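Report on the Open Day at the Flultance Simulation Laboratory

Submitted for the module Introduction to Automation
Author: Zainab Iyamu
Course tutor: Morag Drummond
Date of visit: 11 Sep 2020

1. Purpose of the visit

Our group attended the open day as part of the required industry contact hours. Each student had to choose one demonstration and report on it in enough detail that someone who was not there could follow what was shown. I chose the session on simulated manipulation, which was given by Mariann Fodor and Tímea Veres. Honeylyn Marquez attended the same session and compared her notes with mine. Her own report covers the conveyor sorting cell and is submitted separately.

The assignment sheet asked for three things: a description of the setup, a record of the demonstration, and an assessment of what could be used in our own project work. The sections below follow that order, with a short section on limits before the assessment.

2. Background

Flultance develops control software for small robot arms. Most of the software is tested in simulation before it is loaded onto hardware. The simulation package is called Briralora and was written in house. It has two main parts, a physics module and a renderer, and the two can be run separately. The physics module calculates joint positions and contacts. The renderer produces the views that a camera mounted near the gripper would deliver, and these views are passed to the control software as if they came from a real camera.

A second program, Vida, handles the logging. It stores joint angles, the gripper opening command and the rendered view at each time step. According to the handout, the archive held 2,471 completed runs on the day of the visit.

3. Setup

The demonstration was run on one workstation with two monitors. The left monitor showed the control interface and the right monitor showed the rendered wrist view. Visitors stood behind the operator. The room was small, and those at the back had trouble reading the joint values.

The virtual environment used for the session was a furnished room. Ms. Veres explained that the room models are put together from a library of 364 objects, which includes furniture, kitchen items and wall decoration. Wall decoration is included on purpose. A control program trained only in front of plain walls may respond badly when a strongly colored area enters the view, so the test rooms contain both plain and busy surfaces.

The arm was controlled in two modes:

Manual mode. The operator moves the gripper with a hand controller. Position commands are limited in speed.

Replay mode. A logged run is loaded from Vida and repeated step by step. It can be paused at any time step, and the stored view is displayed next to the values.

4. Demonstration

4.1 Start and calibration check

Ms. Fodor loaded the room and set the arm to its home position. She then ran a calibration check, in which the simulator compares the commanded joint angles with the calculated ones. The result was within tolerance and the session continued. The check is repeated each time a room is loaded, even if the arm model has not changed.

4.2 Manual mode

The operator lowered the gripper toward a table, closed it on a small block and lifted it. The first attempt failed because one finger touched the block too early and pushed it away. The second attempt was successful. The failed attempt was useful to watch - the contact forces were plotted live, and the early contact showed up as a single narrow peak on one finger only.

Two visitors were then allowed to try the controller. Both moved too quickly and reached the speed limit, at which point the arm lagged behind the hand. Ms. Fodor said this is normal for new users and that operators are given practice time before any of their runs are stored.

4.3 Replay mode

A stored run with 1,000 time steps was loaded. Ms. Veres paused it at several points and asked us to judge from the wrist view alone what the arm was doing. This was harder than expected. The wrist camera moves with the gripper, so the fingers stay in the lower part of the view while the room appears to turn around them. When no table or floor is visible, there is very little to indicate height or tilt.

One of the paused steps had the gripper open with nothing between the fingers, in front of a beige wall and a framed painting. The picture frame is useful here as a reference. Its edges are straight lines in the model, and their slant in the view gives an indication of the camera angle. The shading is simple and the plain wall has no texture, so most of the visual detail in this view comes from the painting.

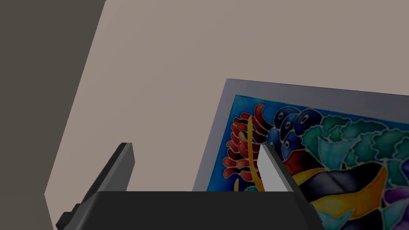 4.4 Questions from visitors

I asked whether the fingers can hide an important part of the view. The answer was yes. The right finger in the paused step covers part of the painting, and a small object in that position would be hidden in the same way. The control software therefore uses a second, fixed camera for tasks with small parts. That camera was not shown during the session.

Another visitor asked about rendering time. In this setup the renderer is the slower of the two modules, and for long test series it is sometimes run at a lower rate than the physics. No timing figures were given.

5. Limits of the demonstration

The session did not include a hardware run. The handout states that 62 of the stored tasks have been repeated on a physical arm, but it does not list the success rate, and our question on this was not answered in detail. It is also not possible to judge from one session how well the lighting in the simulator matches real lighting. The shading we saw was flat, and reflections were not discussed.

My notes on the force plot are incomplete. The axis labels could not be read from where I stood, so no values are given in this report.

6. Use in our own project

Our project group is building a pick-and-place exercise for a two-finger gripper. Two points from the visit can be applied directly.

First, the calibration check at each room load should be added to our start routine. We currently run it once per session, and an error in the arm model could go unnoticed after a change of scene.

Second, our test scenes have only gray walls. We should add at least one scene with a patterned or strongly colored surface in the background and compare detection results between the two. Honeylyn Marquez has agreed to prepare the scene files, and I will write the comparison script. The work is planned to be finished by March.

A log format similar to the one in Vida was also discussed in our group. It would require changes to the storage layout, and the decision was postponed until the comparison has been completed.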